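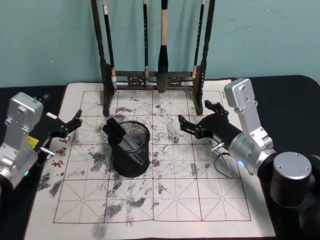
Brush Table News

The calligraphy corner is up and running again, and I am so pleased with how it's being used! For anyone who hasn't been by since spring, it's the black table against the teal wall at Rarka, and you're welcome to sit down at it any time the front room is open. You don't need to book and you don't need to know a thing. I had never held a brush properly until last November and now I can't walk past without doing a few strokes.

The big practice cloth lives on the table full time. It's printed with the red squares, each one crossed by faint dashed guidelines, and those little lines are a gift to beginners. You can see right away when your character is sliding off to the left (mine always do) or when the top half has eaten all the room and the bottom half is squashed. Firdevs Güler suggests staying in one square until you like what you see, then moving over. I go all over the place, and judging by the smudges and blotches on the cloth, so does everybody else. I love those marks. A practice cloth ought to look practiced on!

Four brushes hang from the carved wooden rack at the back. The fat one with the pale handle is a joy for big, slow strokes, and Thabiso Shabalala's Tuesday group fights over it in the nicest possible way. For small characters go for one of the slimmer black-handled ones, and hold it upright, higher up the handle than feels natural. The mesh cup stands in front of the rack for odds and ends, so please don't leave a brush in it tip down. Rinse, squeeze the hairs gently to a point, and hang it back up.

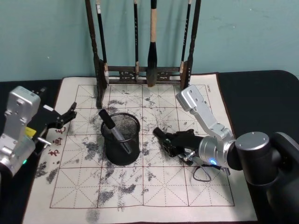
Coming up at the table

Gudrun Engelhardt is giving a beginners' evening on Thursday, August 22, 2024, starting at 6:30. She'll do the basic strokes first, dots and horizontals and that tricky sweeping one, and then everyone picks a single character to take home on paper. Wear dark sleeves or roll them up. Paper is provided, and tea too.

Trinity Wojcik is also after old newspapers for blotting, the plainer the better, glossy inserts don't soak up anything. Drop them in the box by the front door.

If you have a favorite character you'd like Gudrun to show, write it on a slip (or copy it as best you can, we'll work it out) and leave it with Arsalan Khokhar at the desk before the class.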